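Notebook, teleop bench — October, Friday, started writing at 4 in the afternoon with a cold coffee

7 min read

Okay, so before I forget everything over the weekend, bathroom counter day. Rawan and I had the whole morning on it, Jad joined after lunch, and Samer dropped in twice to tell us the episode names were wrong (they were, sorry Samer, they're fixed now).

The task is the one we've been calling Masilela, for reasons only Issa remembers: pick up a small thing from the vanity, carry it to the other side of the sink, put it down lying flat, back off. Sounds like nothing! I thought it would be an easy morning. We've been doing boxes and cups on the bench for so long that I'd forgotten how much a real counter changes the driving. On the bench I line up with the tape marks without even thinking. On marble with that much pattern in it I kept losing the edges of things, and twice I closed on plain air next to the object and sat there wondering why it wasn't lifting.

Rawan is much better at this than me. She comes in high, stops, looks at the wrist view, and only then goes down. I come in on a diagonal because that's what my arm wants to do. We talked about whether that matters for the training set and decided to keep both styles for now and tag the operator on every episode, so Afaf can split them later if she wants to.

Things I want to remember about the remote setup:

The scaling at 20 percent is too slow for the carry and perfect for the grasp. I was switching back and forth with the foot pedal and forgetting which one I was in. Jad wants a beep. I want anything except a beep, we already have the Dulent controller chirping at us whenever a cable moves. Maybe a color on the operator screen? To discuss Monday-ish.

Left and right feel swapped when you look up at the mirror by accident. I did this more than I'd like to admit. You glance up, see the robot's hand over there, push the stick the wrong way, and now you're heading for the faucet. New habit: eyes on the wrist view below the mirror line, full stop. Rawan had no trouble with it whatsoever, which is annoying.

We also tried showing it by hand for a bit, arm in compliant mode, me holding the forearm and walking it through the motion. Lovely smooth paths, much nicer than my stick driving, but my own sleeve ended up in the wrist camera over and over and the last bit of the approach was always worse than with the controller. I can't feel the fingertips from back there. So hand guiding for the big carry motions, remote for the grasps — that's my vote, and Jad agrees.
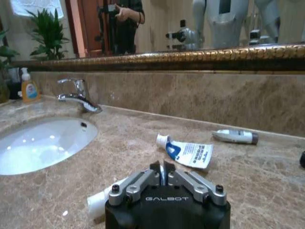
Manipulation & Teaching Group, Zatuvley Lab

I like this view a lot for the small stuff. The two fingertips almost touch and you still get a bit of white and silver in the gap, so a labeler can tell there's something there. The squeezed toothpaste tube next to the sink is our problem child. Flattened as it is, there's hardly anything to get hold of, and coming in along its length is hopeless. Across the body, near the cap end, is what I'd try first next time. The little white one farther back with the dark gray cap should be a friendlier shape, but then you're reaching past everything else to get to it, so the order matters. Front things first!

Also, the gold mirror frame and the faucet are both shiny, and the sink picks up spots of light. Afaf asked if that would bother the depth. I don't know yet. Putting it down as a question and leaving it there.

Target for this task is 500 clean episodes and we are nowhere near it, so no more fiddling with the pedal next week, we just drive. Issa has asked for a turn. He needs the short training first and somebody sitting next to him on the stop button (me, probably).

To do:
- rename the morning folders, second batch, same pattern as the first
- ask Samer where the spare fingertip pads went
- operator tag has to be a required field, I left it blank 4 times today
- color for slow mode, talk to Jad
- move my chair so I can't see the mirror

Rawan has the log from the hand guided runs on her laptop and will upload it tonight.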